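Boxes, tape and the week after Christmas

29 December 2025

We have reached that funny stretch when the mince pies are going stale and I get the urge to sort out every cupboard in the house. This year there is some sense in it, as a good part of our belongings has to be boxed up and sent on to Gruststead before the new year gets properly going. I did the same when we left Brestdale, one very hot June, and I remember swearing I would never own so many jugs again. (I own more jugs.)

So out came the cardboard and the tape, and I've been at it, on and off, for 5 days now.

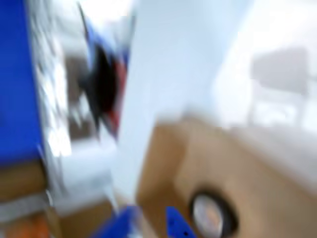 What I keep and what I don't

I'm a dreadful hoarder of packaging, I'll admit it straight away. Moulded trays, flattened boxes, the lids of things long gone, they all go behind the door in case they come in handy, and to be fair to me they very often do! A shallow tray is lovely for all the bits that otherwise roll about in a big box, like picture hooks and spare keys and the little feet off the bookcase.

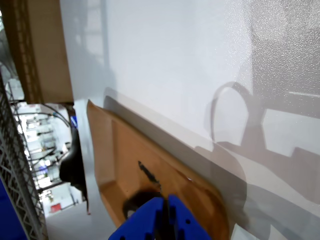
I used to wrap each of those bits separately in newspaper, and then spend an evening at the other end unwrapping what I thought was rubbish. Once, in Sekwood, I threw away a perfectly good set of cupboard knobs that way and had to live with 7 bare screws sticking out of the kitchen doors until spring.

Tape is the other thing I've grown fussy about. For years I bought the thin shiny brown sort, which splits down the middle and then hides its own end from you, and I must have lost whole afternoons picking at it with a thumbnail. A wide black roll suits me far better.

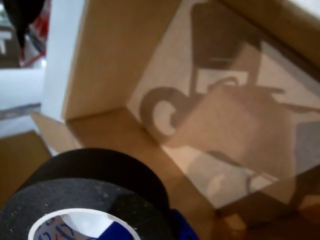

I do the bottom seams twice, once along and once across, and I leave the tops open until the very last evening, knowing full well I shall want something back out. So far it's been the good scissors, the hot water bottle and a cookery book. There are 11 boxes finished in the hall and the crockery still to face, so I'm off to put the kettle on and make a start on those jugs.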